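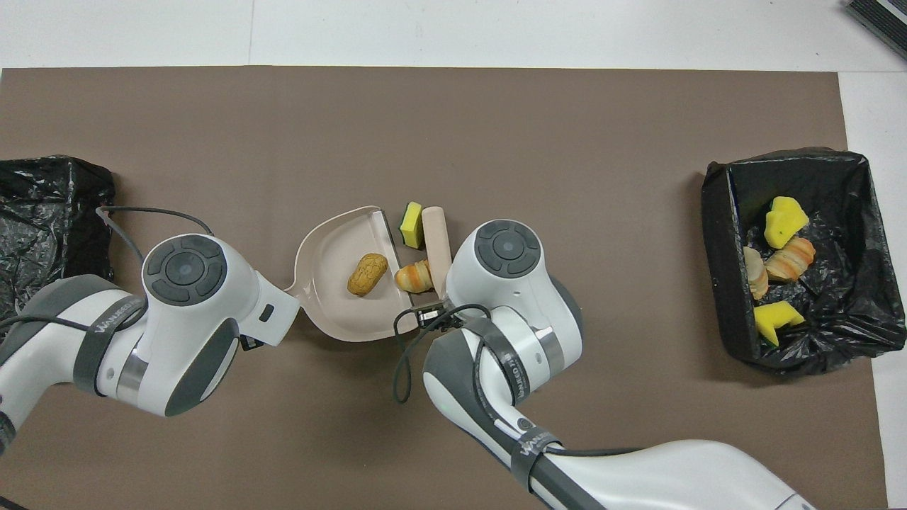
Table clearing with dustpan and lined bin, Stuneck site.

Fovberg – progress report to Noma, November

The two-arm cell logged 380 clearing runs this period against a planned 600. The shortfall came from gripper cable faults, and Kodikara has quoted for replacements.

Staff on the cleaning shift now spend 141 fewer hours a month on table waste. Most of that time has moved to restocking and checking the cell between runs. No posts were cut. Two people asked to go back to manual work and have done so.

Bag changes are still done by hand. Shift leads want the stop procedure in writing before evening runs begin – a draft is with them now.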